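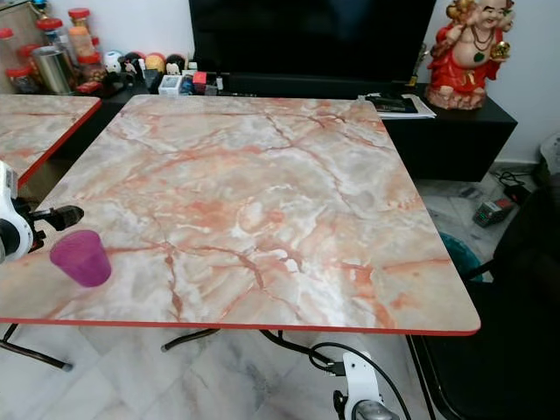

Folding tables go into Romcombe day room
24/05/2024
The day room at Romcombe has been fitted with square folding tables, replacing the fixed benches removed in January. The tops have a marble pattern in gray, cream and orange-red, with a red band along the edge. The legs are black metal and fold flat for storage.
Paora Sheehan, who manages the building for Gilchrist, said the tables were bought from Drunon under a supply contract worth 3000 dollars. Delivery and setup cost a further 300.
The low black cabinet and the television remain against the wall, with the tables set out in front. Snack jars stay on the cabinet — the room has no other shelf for them. 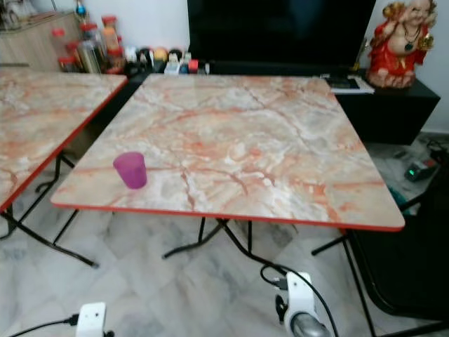
A purple plastic cup on one of the folding tables, Romcombe day room.
Tables may be moved within the room but must be returned to their places by the last user. Hot pans are not to be set directly on the tops. Merle Ruawai is taking bookings for the room, which can be reserved for up to 5 hours. Faults in the folding legs should be reported to her the same day.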